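Hasteck Bench Cell Operator Guide
Section 4: Shape-Sorting Check and Changes to Bench Duties
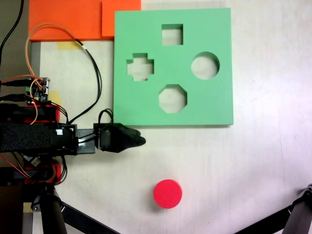 4.1 Purpose of this section

This section applies to all bench staff at the Pristcombe site who work beside a tabletop arm. It sets out the shape-sorting check that is run before an arm is released for kitting work, and it describes how the duties of bench staff differ from those in the manual kitting procedure. It replaces the July issue.

Kitting staff formerly placed every part by hand and signed for each tray. Under the present arrangement the arm places the parts, and the operator prepares the bench, observes the run, and decides whether the arm may be released. The authority to stop a run belongs to the operator at the bench. No approval from a supervisor is needed.

4.2 Before you begin

The check uses the green shape-sorter board, which has a square, a cross, a circular, and an octagonal opening, together with the red disk. The disk belongs in the circular opening. Keep the board and disk in the bench drawer when they are not in use, and do not substitute other pieces.

Caution: Switch the arm to HOLD before placing your hands on the tabletop. Closed gripper fingers are pointed and can injure.

4.3 Setting up the bench

1. Confirm that the arm is in HOLD and that the status line on the Cimov panel reads READY.

2. Wipe the tabletop. Scuff marks that do not come off may be left, but report any that the camera software marks as a part.

3. Lay the board flat on the tabletop within reach of the gripper.

4. Place the red disk flat on the open tabletop, clear of the board. Do not place it in line with an opening.

5. Check the cables along their full length. A cable may cross the tabletop beside the arm, but it must not lie over the board or the disk.

6. Check that tripod legs standing near the bench are out of the arm's path.

Note: Do not peel up or move the yellow tape on the work surface. If a piece has come loose, tell the cell lead before continuing.

4.4 Running the check

1. Stand behind the floor line and select SORT CHECK on the panel.

2. Release HOLD. Keep one hand at the stop button for the whole run.

3. Watch the approach to the disk. If the gripper touches the board first, stop the run and return to 4.3, step 3.

4. When the arm has come to rest, set HOLD and inspect the board. The disk must have passed into the circular opening without force.

5. Enter the result in the Darwish log under your own initials. Record a failed run as well as a passed one.

Caution: Do not reach in to correct a disk that has caught on the edge of an opening. Set HOLD first.

4.5 Duties and working time

The check counts as working time and is not to be done during a break. A stopped run is not held against the operator in any review of output. Staff who worked at the manual benches keep their grade and may ask to return to manual kitting for training purposes.

One operator attends one arm. Requests to attend a second arm must be refused and passed to Raed Qaisi, Cell Operations.

4.6 Fault codes

Code 11: Disk not found. Move the disk to another clear spot and repeat the check.

Code 90: Gripper did not close. Set HOLD and call maintenance.

Issued Aug 13, 2023.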